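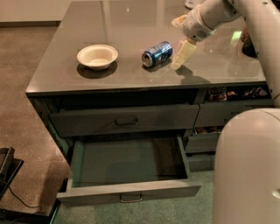 지난 회에 이어 이번 소식에서는 1950년대 이후 해외 잡지와 수입품이 지방 도시의 일상에 어떻게 들어왔는지를 다룬다. 흔히 문화 교류라고 하면 영화나 음악을 먼저 떠올리지만, 자료실에 들어오는 구술 기록에는 먹고 마시는 이야기가 훨씬 많다. 어느 집에서는 손님이 올 때만 수입 음료를 내놓았고, 다 마신 용기를 버리지 않고 연필꽂이로 썼다고 한다. 파란 음료 캔 하나가 흰 그릇 옆에 놓인 모습은 지금은 어느 부엌에서나 볼 수 있는 흔한 것이지만, 구술자들이 어릴 때는 동네에서 이야깃거리가 될 만한 물건이었다. 상표의 글자를 읽지 못해도 색깔로 기억하는 사람이 많았다는 점도 기록에 자주 나온다.

이번에 정리한 자료는 잡지 〈벨리(Belley)〉의 독자 투고란이다. 항구 근처 서점에서 팔리던 얇은 월간지로, 외국 소식을 짧게 옮겨 싣고 뒤쪽에 독자 편지를 실었다. 자료실이 가진 것은 모두 58권이고, 그중 2권은 표지가 없다. 발행 부수는 판권란에 1000부로 적혀 있으나 한 권을 여러 집이 돌려 읽었다는 편지가 많아 실제 독자 수는 짐작하기 어렵다. 편지의 내용은 펜팔 상대를 구하는 글, 노래 가사를 옮겨 달라는 부탁, 외국 도시의 물가를 묻는 글 등이다. 항해를 나간 가족이 보내온 엽서를 그대로 베껴 보낸 독자도 있다.

투고란을 읽을 때 주의할 점이 있다. 편지는 편집부가 고르고 줄인 것이어서 독자의 생각을 그대로 보여 준다고 보기 어렵다. 같은 문장이 다른 이름으로 두 번 실린 경우도 있고, 답장 내용을 보면 원래 편지가 훨씬 길었을 것으로 보이는 것도 있다. 그래도 어떤 질문이 지면에 오를 만하다고 여겨졌는지는 알 수 있다. 초기에는 외국의 날씨와 음식을 묻는 편지가 많다가, 뒤로 가면 유학과 취업, 라디오 수신 방법에 관한 편지가 늘어난다. 먼 곳에 대한 호기심이 생활의 계획으로 옮겨 간 셈인데, 잡지의 편집 방향이 바뀐 탓도 있을 것이다.

광고면도 함께 살펴볼 만하다. 전구와 손전등을 팔던 루멕스(Lumex)의 광고는 처음에는 외국어 문구를 크게 쓰고 한글 설명을 작게 붙였다. 몇 해 뒤에는 크기가 뒤바뀌어 한글이 위로 올라오고 외국어는 상표에만 남는다. 사카모토(Sakamoto) 사진관은 여권 사진과 가족사진을 같은 칸에 광고했는데, 나중에는 해외로 보낼 사진을 봉투째 만들어 준다는 문구가 더해진다. 이런 변화는 기사보다 광고에서 먼저 나타나는 일이 많다.

잡지가 어떤 경로로 내륙까지 갔는지는 아직 다 밝혀지지 않았다. 철도역 매점에서 샀다는 기록이 몇 건 있고, 뒤표지에 다른 도시의 헌책방 도장이 찍힌 것도 있다. 도장 위치와 날짜를 옮긴 표는 열람실에 비치해 두었다. 글자가 번져 읽지 못한 항목은 빈칸으로 남겼으니, 같은 잡지를 가지고 있는 분은 대조해 보고 알려 주기 바란다.

투고란 목록은 열람실 단말기의 오베로(Overo) 검색 화면에서 볼 수 있다. 제목과 발행 월, 투고자의 지역으로 찾을 수 있으며 투고자의 이름과 상세 주소는 공개하지 않는다. 원본은 종이 상태가 좋지 않아 복사본으로만 열람한다. 광고면은 아직 입력하는 중이고 5월 소식에서 다시 안내한다. 집에 비슷한 시기의 잡지나 편지, 엽서를 가진 분은 자료실 창구로 문의하면 된다. 기증하지 않고 촬영만 하는 것도 가능하다.

2025년 2월 3일
생활문화 자료실 소식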